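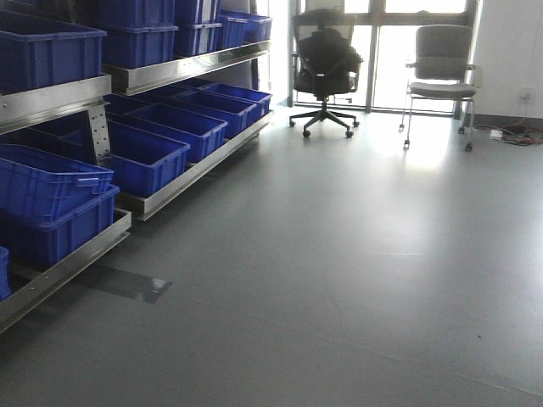

4. How a small town gets its people

4.1 Names on the first page

We now turn to the part of the study we enjoyed most, the naming of minor characters. Readers of small-town comic fiction will know the feeling of being handed a whole population before anyone has finished a cup of coffee. A cousin is mentioned, then the cousin's former husband, then the man who once sold the former husband a boat. None of them is in the room. Some will never be in the room. Yet the reader takes them all in quite happily, and by the end of the chapter the town seems full.

Across the 65 novels in our set we recorded 2428 named minor characters, where "minor" means that the character never holds the point of view and has no chapter built on their own wishes or troubles. We count a name once per novel, so a postmistress who turns up in four books of a series is entered four times. Tsikata argued for this from the start and Montoya came round to it during the first round of marking. A reader may pick up a series at any point, and each book has to introduce its postmistress afresh for that reader. How it does so is often a small marvel.

The opening of each novel was marked up separately, taking the first 2000 words and stopping at the end of the sentence in which that limit fell. Both of us read every opening and marked it in Prikix without seeing the other's work. We then sat down together over the places where we differed. These talks were long and thoroughly good fun, and several of the ideas below came out of them.

4.2 Absent people

The strongest pattern in the openings is the one we least expected. Characters who are only talked about outnumber characters who are present, and they do so in novels of very different tone. We had thought that the warm, food-centred books would fill their shops with customers and that the drier ones would hold back. In fact both sorts lean on gossip. The shop may have a single customer in it, but that customer has brought along half the street in conversation.

Take the opening of the second Udville novel, which is a lovely piece of work. Two sisters are hanging a sign outside a hardware shop. One holds the ladder and the other complains. In the course of the complaint we hear of the previous owner, his dog, the vicar who refused to bless the dog, the vicar's replacement, and a woman known only as Mrs Next Door But One. The sign is still crooked when the chapter closes. What has been built in the meantime is a place with a past, with grudges, and with a clear sense of who would be cross to find themselves left out.

We call such figures absent residents. They differ from the plain background figure ("a man in a hat went by") in that they have a name or a fixed label and at least one fact attached to them. The fact is usually a fault. Absent residents drink, owe money, sing flat, park badly and marry the wrong people. Praise of an absent resident is rare in the openings, and where it does occur it tends to be a warning to the practised reader. In the mystery novels, somebody whom the entire town agrees to be a saint seldom lasts beyond the third chapter.

4.3 Nicknames and who is allowed to use them

Nicknames deserve a study to themselves. The narrator of a small-town comic novel will very often give a character's full name, then the short form, then a hint of how the short form came about, all inside one sentence. The full name belongs to the outside world of letters and courtrooms, and the short form belongs to the town. By passing on the short form so early, the narrator treats the reader as somebody who has already moved in.

It is a generous gesture, and the better writers make use of it later. In the Gatti books, the returning lawyer is called Winnie by everyone in the first chapter, the narrator included. When she quarrels with her aunt over the house, the narration goes over to Winifred for the length of the quarrel and stays there for a further page, after the aunt has gone back to Winnie in speech. The reader feels the chill without having to be told of it. We marked this passage differently on our first reading (Montoya took the late return as a slip by the author, Tsikata as a deliberate touch) and settled the matter by finding the same device in a later volume, used with even more care.

Newcomers are the test case. A person from the city nearly always arrives with a surname and a job. They may be given a nickname within a few pages, but it will be one they dislike, and their slow acceptance of it runs alongside their slow acceptance of the town. In the romance novels of our set, the point at which the newcomer introduces themselves by the unwanted nickname falls close to the point at which they decide to stay. We would love to see this checked against a larger group of books.

4.4 The narrator as neighbour

So far we have written as though the narrator simply reports what the town says. The picture is richer than that. In most of these novels the third-person narrator speaks in the town's own voice, with its favourite sayings and its strong views on pastry, and it can be very hard to say whose opinion is on the page. Is it the heroine who thinks the mayor's new car vulgar, or the narrator, or everyone?

We tried at first to mark each opinion as belonging to one source. It was a miserable business and our agreement was poor. Adding a third choice, which we called "the town", changed things at once. A good share of the opinions that had divided us went into it without argument, and reading them as a group was a delight. The town in these books has a character of its own. It is nosy, fond of its food, slow to forgive and quick to turn up with a casserole. It is also often wrong, and the plots depend on its being wrong: the shy farrier is no thief, the widow has not been lonely in the least, and the bank manager, whom the town admires for his lawn, has been helping himself for years.

Older comic fiction does something similar with the voice of society at large. What seems fresh in the small-town novel is the scale. With a population small enough to be named, the general opinion can be traced back to the people who hold it, and a patient heroine can go from door to door until she finds out who said the thing first. Several of the mysteries are solved in just this manner.

4.5 Limits of the set

Some cautions are in order. A large part of our set comes from one publisher, Zulitz, whose house style favours short chapters and an opening in a place of work. The heavy use of shops, salons and cafés in the first pages may owe something to that. We read only novels written in English, and we left out the ones in which the town is a real place under its own name, where writers may have good reasons to be more careful about the neighbours' drinking.

We also read the books as people who like them. Montoya grew up on his grandmother's copies and Tsikata came to them late, during a wet October with a bad cold, and has been catching up ever since. Liking the books helped us to notice things, in our view, particularly the jokes that only pay off for somebody who remembers a name from forty pages back. It may also have made us kinder to the weaker volumes than a stranger would be. The full marking guide is given in the appendix, with our disagreements left in, so that others can follow our choices and make different ones.

The next section follows a single group of absent residents, the former husbands, through the whole length of the novels in which they are first mentioned.

Figure 1. Metal shelving with blue storage crates.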